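Roboterarme in der Spülküche, was wird aus den Leuten?

Dilek Ertürk
Hallo, arbeite in einer Großküche (400 Essen am Tag, Betriebskantine). Ab September sollen bei uns zwei Arme von Follent das Geschirr sortieren. Chef sagt, keiner muss gehen. Wir sind 11 Leute in der Spülküche, die meisten Teilzeit. Wer hat sowas schon im Betrieb? Was macht man dann den ganzen Tag? Und stimmt das mit der Schulung, 2 Stunden und fertig?

Sem Van den Broek
Haben wir seit dem Frühjahr, bei Kozan in der Ausgabe. Gekündigt wurde niemand, aber die Frühschicht ist anders verteilt. Weniger Stapeln, mehr Aufpassen. Mein Rücken freut sich, der Kopf ist abends müder. Becher und Schüsseln gehen bei uns, Besteck machen wir weiter von Hand. 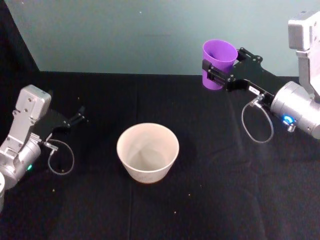
Was ihr vorher klären solltet
- Wer darf anhalten? Bei uns anfangs nur die Schichtleitung, war Quatsch. Jetzt alle.
- Schulung: 2 Stunden reichen zum Ein- und Ausschalten. Für Störungen nciht.
- Eingruppierung schriftlich, Aufpassen ist eine andere Tätigkeit. Betriebsrat fragen, vor dem Aufbau!
- Pausen. Wer übernimmt, wenn einer raus ist?

hulley_fan
kommt drauf an. bei uns stand das Ding nach der Probezeit wieder beim Händler. würd abwarten

Dilek Ertürk
Danke Sem, das mit der Eingruppierung hatte keiner auf dem Schrim. Freitag ist Besprechung, nehm die Liste mit.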